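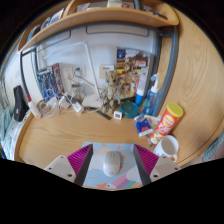 The hard part is letting go, according to Séverine Marty. New people close the gripper on an object well enough, she said, but then they snap it open and pull away, and the robot learns to do the same.

Marty has spent much of the year at Muretov, teaching people to teach robots. Her trainees work at ordinary desks. They hold a gripper in one hand, bring the two fingers down on either side of something like a computer mouse, move it, and set it back. A camera on the tool records each pass. There is no robot in the room for most of this. The arm comes later, when the recordings are used to train it.

Muretov began with remote control. An operator sat at a console and drove the arm through every motion, watching on a screen. Marty still uses that setup for drawers and doors, where she wants to know what the real joints can reach. For small things on a desk she gave it up in August. A good operator on the console finished 16 usable passes in an hour, and most people were tired well before that.

The handheld tool is faster, and it brings its own trouble. A human wrist can turn in ways the arm can't follow. Of the first 681 recordings in the mouse task, 257 were thrown out, many of them for that reason. Trainees now spend their first morning moving slowly and keeping the elbow low.

Clutter stays where it is. Marty asks people not to tidy a desk before they start – mugs, snack packets and cables are what the arm will meet in someone's home. She does ask them to shift the target a little between passes, and to come at it from a new side after every 5.

Bad takes are marked and kept in a separate folder. A slow, clumsy grasp can stay in the main set if it ends cleanly. A dropped object can't – at least until Marty has looked at it herself, usually late in the afternoon, at double speed.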